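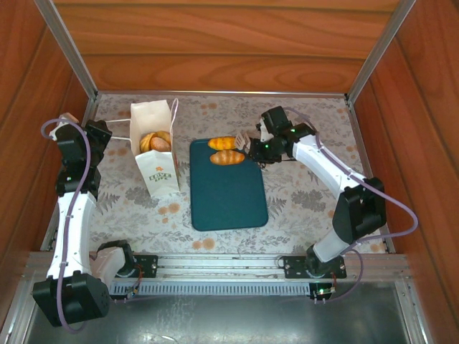
Has anyone here managed to get a petition in front of full council in Graltia, and if so how far ahead did you have to hand it in? We're trying to stop the children's library on Nolletti Road being cut to two mornings a week, and we have 2834 signatures, most on paper and the rest from the council's own website. I was feeling quite pleased with myself until I read the rules, which I should obviously have done first. They say a petition must be "received" 13 working days before the meeting, but they don't say whether that means the day I drop it at reception or the day somebody in Democratic Services opens the envelope. The meeting is on a Thursday in July so I haven't got much slack. We're also doing one last signing table outside the Floseo shops, and I'd like it to look friendly and not too shouty, so I'm going for a pale grey cloth with leafy ferns and little orange flowers on it and keeping the placards to one. Is that too tea party? And do I need permission for the table at all? A man from one of the shops told me I did, but he also told me petitions were illegal on a Saturday.

The other thing is the speech. It says the lead petitioner gets to speak but then gives the limit in words, 400, and I've never seen that before. Do they cut you off? I talk fast when I'm nervous.

Thanks in advance, sorry it's long.

Posted by Maricel Espiritu
3 replies

Rodel Mercado

I did one of these two years ago (the Espiritu Lane crossing — no relation to you I assume!) so I'll tell you what happened to us.

Received means the day they log it. We handed ours to the front desk at ten to five and it was logged the next morning, and that one day mattered. Take it in before lunch, ask for someone from Democratic Services to come down, and get a dated receipt. They will give you one if you ask. They didn't offer it to us. Bank holidays don't count as working days and neither does the day of the meeting, so count backwards with a calendar in front of you and then take it in a few days before that anyway.

Next, the signatures. They check them against the rule that you have to live, work or study in the borough, and they throw out any line with no postcode. We lost 299 that way, which hurt. Go through your paper sheets now and see how many have the postcode box blank. Don't fill them in yourself, even if you know perfectly well where Auntie lives! Go back and ask the person. Also check for people who signed on paper and online, as they only count once, and if there are lots of them it makes the whole thing look sloppy to the councillors who already don't like you.

For the speech, you send the text in beforehand and that is what the word limit applies to. On the night the mayor lets you read it at whatever speed you like within reason. Mine was read badly and no one minded. What did help was writing to each of our three ward councillors the week before, separately, with a different first paragraph to each. One of them ended up moving the motion. If you can get a councillor to say beforehand that they'll propose something specific (a proper consultation before any hours are changed, for instance) then there's something to vote on. Otherwise the council "notes" your petition and everybody goes home.

I'd put something on the table for children as well, if it's a children's library you're after saving. We had colouring sheets. Parents stop when the child stops and then you've got a minute to talk to them. Picture books would be better still.
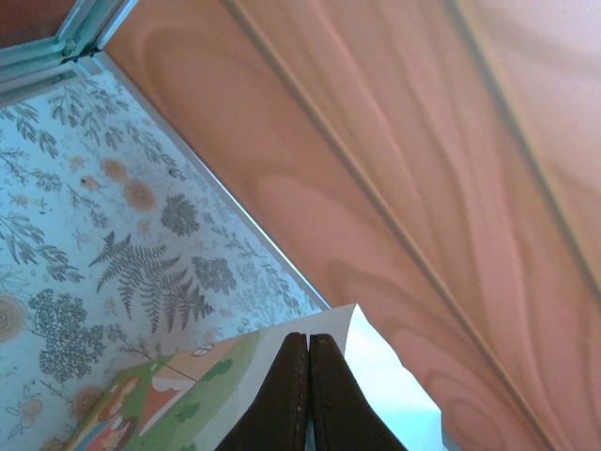
Picture book page, the one with the orange-red roof

Oh, and the cloth sounds fine. Bring clips for it, the wind comes straight round that corner by the chemist.

floseo_dave

Waste of time, they've already decided. Same with the swimming pool. But sign me up, where's the table going to be?

Bev by the canal

On the permission bit — it depends who owns the bit of pavement. The stretch right outside the Floseo shops is private up to the line of bollards, so you ask the managing agent, and past the bollards it's highway. When our group rang highways they said a small table was all right as long as a double buggy could get by and we weren't selling anything or collecting money. Get the name of whoever tells you that and write it down. We had a warden come over and he was perfectly nice once I could say who we'd spoken to.

I'd disagree with Rodel on one thing. Don't send the councillors different letters, they all sit in the same room and compare. Ours did. Send the same one and put your energy into getting people into the public gallery, because a full gallery does change how they talk. You have to be in by quarter to seven or they send you to the overflow room with the screen.

Is the online part of your petition still open? Ours closed itself automatically before the paper one went in and we had to ask for the list to be sent over separately, so check the end date on it.

Maricel Espiritu

Thank you all so much, this is exactly what I needed. I've just been through the first folder and there are more blank postcodes than I'd like, so that's my evening gone. The online one is still open, I checked! Dave, we'll be by the bakery end from half nine, come and say hello.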